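Help Desk Pages > Automation > Setup and maintenance

Wrist conduit fouling and gripper drift on a two-arm packing cell

Posted by grernstead_bench

We run a two-arm cell at Grernstead, both arms on one aluminium rail, tiled walls on three sides, stone-pattern floor panel. The task is packing and closing a small suitcase. Two faults have crept in since August.

First, the right arm stops on a joint torque limit when it reaches over the case. It does this on perhaps one cycle in 13. Second, both grippers close slightly off centre on soft items, and the error grows over a shift. Re-zeroing clears it until the afternoon.

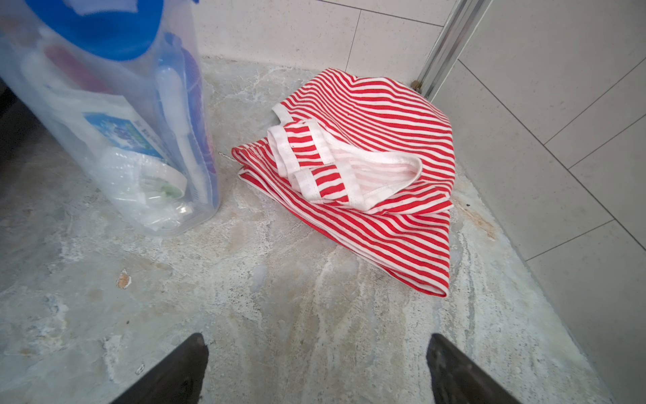 Finger alignment was set with the Flindix gauge block and logged at 35 cycles and again at 164. Fingers are the stock black wedge type. They have picked up faint scuffs and some pale dust near the tips, and I don't know whether that matters on thin cloth such as the striped top we use as a test piece. I have not had the fingers off yet.

Conduit is the ordinary ribbed sort, clipped at the base and at the wrist only. Controller is a Maihi, firmware as supplied. Where would you start?

Posted by railside

Start with the conduit. A torque stop that only comes with the arm stretched out is usually the cable package pulling against the wrist, and two clips are not enough for that length.

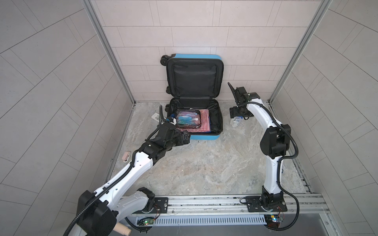 Jog the arm by hand speed through the whole reach and watch the slack at the elbow. It should grow and shrink smoothly. Your right arm has the conduit bulging out to the outside of the elbow before it runs down the vertical link and curls back at the bottom, so the curl is where I would look for a tight bend. Put a third clip on the upper link, a loose one that lets the conduit slide. Do not cable-tie it. A tie will wear through the ribs and you will be replacing the lot.

Then check the bolts on both mounting plates. Mark each head with a paint pen once it is at the right torque. If a mark has moved by the end of the week, the plate is shifting on the rail and no amount of re-zeroing will hold.

Order of work:
Power down and lock off.
Undo the wrist clip and let the conduit find its own twist.
Refit the clip without turning the conduit back.
Add the sliding clip.
Run the reach test empty, then with a case.

Posted by old_fieldbus

Agree on the conduit, less so on the bolts. Drift that builds over a shift and clears on re-zero sounds like the finger carriage warming up. We had the same at the Herlow site. The notes I worked from are in the user group bulletin, and I have copied the useful part below.
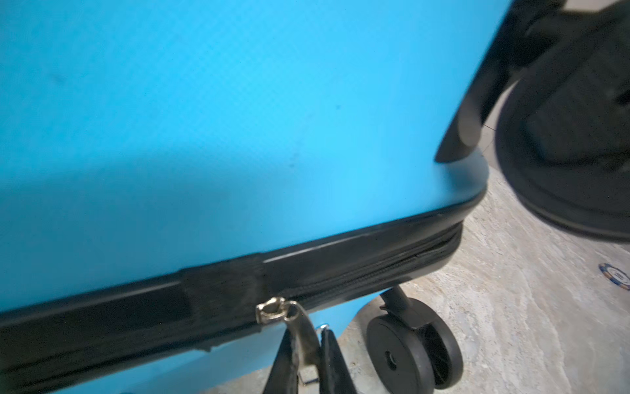

Cell Maintenance Bulletin, Issue 13, p. 35

"Zero the gripper after the warm-up routine and not before it. Open and close fully until the motor temperature reading has settled, then home against the stops. Fingers should be wiped with a dry lint-free cloth before homing, as dust on the inner faces gives a false closed position."

The warm-up took us about 20 minutes from a cold start. After that the offset stayed put until shutdown. If yours still wanders, take the fingers off and look at the two locating pins. On our unit one pin was worn on one side only, and the finger rocked under load. You could feel it with the power off by pushing the tip sideways. 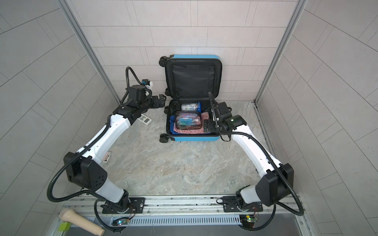
If the pin is worn, change both pins in that gripper and redo the gauge block check before you touch any taught positions. Otherwise you end up teaching the error into the program and then chasing it back out. Keep the old zero values written down somewhere.

One more thing on the torque stop. Read the fault log and see which joint trips. Ours gave code 679, which on the Maihi list is wrist axis following error. If you get the elbow instead, it may be the payload setting. Check that the mass entered for the tool includes the camera and its bracket.

Posted by grernstead_bench

Code is 679, wrist axis, every time. Sliding clip fitted this morning and no stops so far, though I want a full shift before I call it. Left gripper has play in one finger - right one is firm. Pins on order.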